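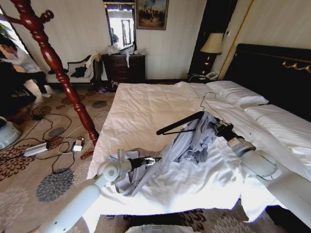 One reader, after last month's piece on the shirt-and-hanger setup, wrote in to ask why we keep talking about the code when all the trouble on their own two-arm rig comes from the fingertips. Fair point! So this month's bench corner is all about the grippers, the wrists and the cables, and how we keep the Dradside pair going from one week to the next. There isn't a line of software in it, I promise.

If you haven't tried it, putting a shirt on a hanger with two arms is a wonderful way to find out everything that is wrong with your machine. One arm holds a fold of cloth, the other holds the hanger, and the two have to agree on where they are in space to within a few millimeters. Cloth forgives a lot. The hanger doesn't forgive anything. When the left wrist has crept out of true, you'll see the hanger tip go over the collar instead of under it, again and again, and you'll spend a whole afternoon blaming the shirt. (We did. It was a very nice shirt.)

Start with the finger pads. Ours are a soft molded rubber that we pour ourselves from Cletau two-part mix, and they go shiny long before they look worn. Shiny pads let thin cotton slide. We used to swap them when somebody complained, and now we swap them at 4000 closes, which the controller counts for us anyway. Peel off the old pad, scrape the metal with a plastic blade, wipe with alcohol, let it dry, press the new one on and clamp it overnight. Always change both pads on a gripper together. A new pad facing an old one pulls the cloth to one side as the fingers shut, and it took us far too long to spot that.

Then the jaws themselves. Open them all the way and close them on a strip of printer paper at the tip, in the middle and at the root. You want the same tug at all 3 spots. If the paper slips out at the tip, the fingers are splayed, and the fix is usually the two small screws under the finger mount. Back them off half a turn, close the jaws on a flat gauge, and tighten up again while they're shut. Don't use thread locker here! You'll be back in there before long and you'll want those screws to move.

Wrist play is next, and this is my favorite check because it needs no tools. With the brakes on, take hold of the gripper body and rock it gently. A healthy wrist feels like one solid piece. Ours had the faintest click on the right side in the spring, and it was the adapter ring between the wrist flange and the gripper, not the joint at all. We had been tightening those bolts in a circle. Go across and back in a star pattern, in two passes, and the click is gone. I was ready to order a whole joint, so that was a happy evening.

After any of that, zero the arms again. We keep a Verhoeven alignment block for it, a heavy little thing with a cone on top, and bring each arm to the cone in turn. Write down the offset between them every time, even when it looks fine. Our sheet now runs to 276 lines, and reading back down it is fascinating. There's a slow drift on the left arm that follows the weather, and one big jump in October when the base got bumped during a move. Without the sheet we would have put both down to wear.

Cables deserve more love than they get. Any rig that travels is going to have its leads on the floor at some point, and the failures we've had were nearly all at the ends, where the plug meets the wire. Before power goes on, one person follows each lead from the supply to the arm by hand, feeling for kinks and flat spots. It takes some 3 minutes. Leave slack at the base, enough for the arm to swing its full range, and keep the power brick out where air can get to it - never tucked under bedding or a pile of clothes, however tidy it looks.

A few words on lint. If you handle fabric, you will have lint in your grippers, and it packs into the slide behind the fingers where you can't see it. A soft paintbrush and a small vacuum do the job nicely. We tried canned air for a while and it just drove the fluff deeper. Dark fleece is the worst of the lot by a mile, and towels come second.

The folks at Caltodmont have been running a harder pad than ours on the hanger side only, with the soft one kept for cloth, and they report far less twisting when the hook swings. We're pouring a batch to try it and will print the mix in the next issue, along with the offset sheet as a blank you can copy. If you've got a pad recipe of your own, or a better way to find wrist play, please send it in - the more worn-out parts and scribbled notes the better!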